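Last updated: 3rd November

Irlow Compost Caddy Liners - for the kitchen bench

I stock four kinds of caddy liner and the Irlow is the one I use at home, so I'm a bit biased! They're a soft, pale green bag that sits in any small bench caddy, and they'll take a family's peelings, tea leaves and coffee grounds without splitting when you lift them out. Mine usually go two days before a change, a little less in hot weather when the prawn shells are in there (sorry, neighbours).
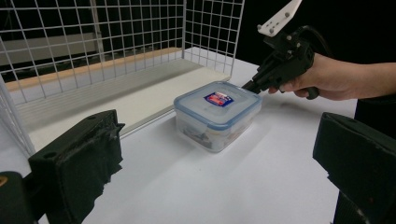

Size matters more than people think. The Irlow is made for a 9 litre caddy, so in a smaller one you'll have plenty of spare to fold over the rim - I like that, it stops the bag slumping in when someone tips in half a watermelon. If your caddy is the tall Galarier style, fold it twice and it'll hold nicely. Lleucu Bevan wrote in last May to ask if they fit the old round Griffiths caddy, and yes they do, though it's snug.

Keep the roll somewhere dry and out of the sun. They're meant to break down, and they'll start doing it in your cupboard if you leave them over the kettle. Please check your council's rules too, as not every green bin program takes liners of any colour.

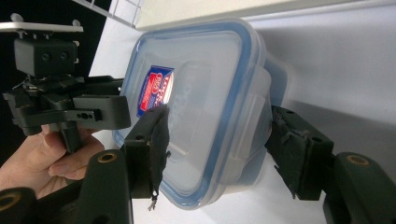 Clear storage container with a pale blue rim and a clip-down lid.

Sold by the roll, or as a pack of two with the Clatesier charcoal filter thrown in. I post most orders the next morning, and if a roll turns up squashed just tell me and I'll send another.

We use cookies to remember what's in your cart. By continuing to browse you agree to this.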